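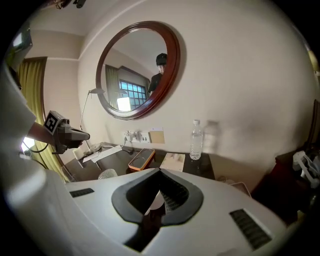
The desk, the big round mirror, and a bottle of water.

I have a soft spot for a hotel desk, and the one in our room in Gosmont has gone straight to the top of my list! Dark wood, pushed along a cream wall, with a round mirror over it in a thick reddish-brown frame. I put my bag down and went to look at that mirror before I'd even found the bathroom.

We stopped for two nights in June on the way back from Hinley, and I'd picked the place purely for the breakfast. The room was a bonus. There's a silver lamp with a skinny arm and a little cone of a head that you can point right down at your page, so I wrote nine postcards in one sitting (a personal record) while the other half of the party snored.

And the tray! I love a tray. It's got an orangey-brown rim and a dark inside, and at home I'd have filled it with receipts by now. I made myself a rule that only the room key, my earrings and loose change could go in it, and for once in my life I didn't lose an earring on holiday.

The socket is on the wall above the desk — hooray, no crawling about on the carpet. I'd still like somewhere to tuck the cables away, as they do wander across the left-hand side, and on the second morning I had to shift everything along to make room for my map. A small grumble. I've stayed in places where the only free socket was behind the wardrobe.

I've come home wanting to redo the corner of our spare room. The desk in there is a flimsy thing that wobbles when you type, and the wall over it is bare. I found a round mirror in the Fitar shop for 398, which made me gulp, so I'm going to try the second-hand places first and see if I can sand and stain one myself. The lamp should be easier. The tray I'm buying this week, no arguments.

If you've got a good woodstain in a warm reddish brown, do tell me which one. I've only ever used the cheap pine stuff and it went on like marmalade.

Share this post 12
Comments (4)
Search this blog … Go
Get new posts by email. Subscribe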